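November 2022, dye bench, Bomside

The onion skin bath worked! I simmered the skins for 2 hours, left them in the pot overnight and strained them through muslin, and the Arnside wool came out a deep marigold that I keep going back to look at. Starting weight of skins was 668 g, which is almost all we'd saved since April. Alum mordant as usual, no cream of tartar.

The Lelesden fleece took the color much more unevenly. Tips went bright, butt ends stayed straw yellow. I think there's still grease in it, so the other 4 skeins are getting a second scour before they go anywhere near a pot. I do love the streaky one, though, and it would make a wonderful hat (please don't overdye it, it's on the hook by the window).
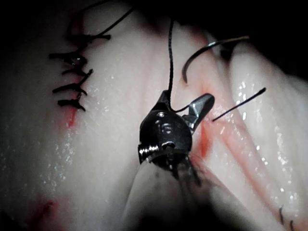

Next up is the iron dip. I want 16 mini skeins, half dipped and half plain, all from the same bath so we can compare them fairly. The Wumbei yarn is softer than the rest and iron can be rough on it, so short dips only and a good rinse.

Need more muslin. Also onions, red ones if anybody's making soup!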